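Home Issues Articles Methods Contact

October
Snædís Lund

3.2 Suture handling during closure

Closure was done with a running stitch in black thread on a curved needle. We looked at how the thread behaved between bites, as most of the lost time in our earlier series came from slack thread and not from placing the needle. The Hjaltested set holds 115 closures, which we split into 794 single passes. A pass starts when the needle is first gripped and ends when the thread is pulled snug.

Passes were sorted by where the slack lay when the needle was held — on the tissue, lifted clear of it, or caught on an instrument. Figure 1 belongs to the first group. The needle is held between the two instruments, and the thread lies over the tissue in loose curves.
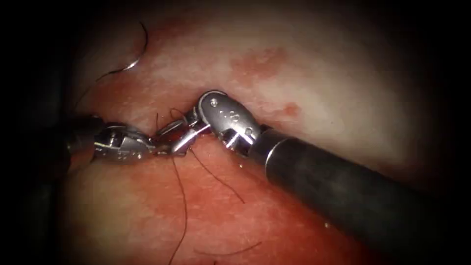
Source: Hjaltested set, Leltlow archive.

Figure 1. Needle and black thread between two instruments. A second curved needle, with thread attached, lies on the tissue at upper left.

Short pieces of thread near the jaws were noted separately. They are easy to mistake for the working strand when a reader sees only a still, so both readers marked the strand from the needle outward. Where they disagreed, the pass was read again using the Nollitz guide.

A second needle on the tissue was recorded as present or absent, with no attempt to say which stitch it belonged to. Passes longer than 300 seconds were left out of the timing tables but kept in the counts. The Grareck closures were read the same way, apart from 5 passes with no usable view of the thread.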